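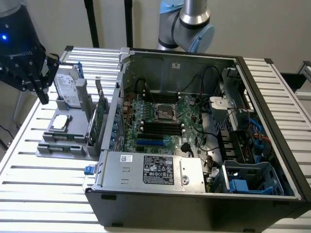
## 4. Cell set-up and upkeep

### 4.1 Layout of the bench

The disassembly cell, called Dramar in the rest of this paper, is built on a slatted aluminium worktable. The slats take standard sliding nuts, so fixtures can be moved without drilling and put back to a scribed line. A desktop tower is laid on its side with the side panel off and the motherboard facing up. The component tray stands to its left, within reach of the arm. We print the trays ourselves and treat them as worn parts. Each has upright slots for drives and cards and a flat compartment at the front for the processor (see the picture at the head of this section).

The position of the tray matters more than we first thought. In the early layout it stood further forward, and the wrist had to turn almost to its limit to set a hard drive upright. Moving the tray level with the case removed most of the joint-limit stops. It also shortened the path for small parts, which are the ones most often dropped.

### 4.2 Gripper and wrist camera

The gripper has two black fingers that close towards each other along the line of the wrist. A small camera looks out between them. For work inside the case the fingers are opened only a little wider than the part to be taken, as the space between the power supply and the memory banks leaves no room for a full stroke. The Ristić controller stores one opening width per part type, and the operator can change it from the bench panel.

Cables are the main hazard. Before each run the operator checks that no loose lead lies across the path of the fingers and, where needed, tucks it under the nearest edge of the chassis. We did not try to automate this step.

Finger screws are checked at the start of each shift and tightened with a torque driver. Over the trial the cell made 2,111 grasps, and we changed the finger pair every 600. The interval was set from wear on the first pair, whose pads had begun to slip on smooth metal shortly before that point. The later pairs came off with some life left in them, and we kept the interval as it was.

### 4.3 Camera alignment

The wrist camera is aligned to the fingers after every finger change and once a week on Sunday, when the cell is idle. The routine takes a printed target clamped to the table and a set of fixed poses. If the error is above the limit, the mount is loosened, seated again and the routine repeated. We found it quicker to reseat the mount than to correct the offset in software - the offset tended to drift back within a day.

A second check is made on the work itself. The arm is held still over the open case with the fingers apart, and the operator compares the live view with a stored view of the same model of computer. The processor socket and the ends of the memory slots make good reference points, being rigid and easy to pick out.
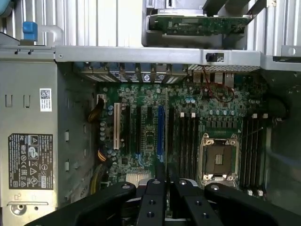

**Figure 3.** View from the wrist camera, with the fingers spread slightly and the empty processor socket to the lower right of the motherboard.

Pinness, who reviewed an early draft of this section, asked whether the stored view was of any use once a case had been moved by hand, and suggested fixing two stops to the slats so that every tower would sit in the same corner. We have since fitted the stops. The check by eye is now faster, though we have no timings from before the change to set against it.

### 4.4 Faults and repairs

The log holds 1,257 entries, of which 502 were routine checks. Most of the others were short stops cleared from the panel. The repairs that took longest were to the wrist cable, which rubbed against the cover at one end of its travel. We rerouted it through a Jusitia clip and added slack at the last joint. The cover was also filed back by hand, and the replacement cover has been altered to match.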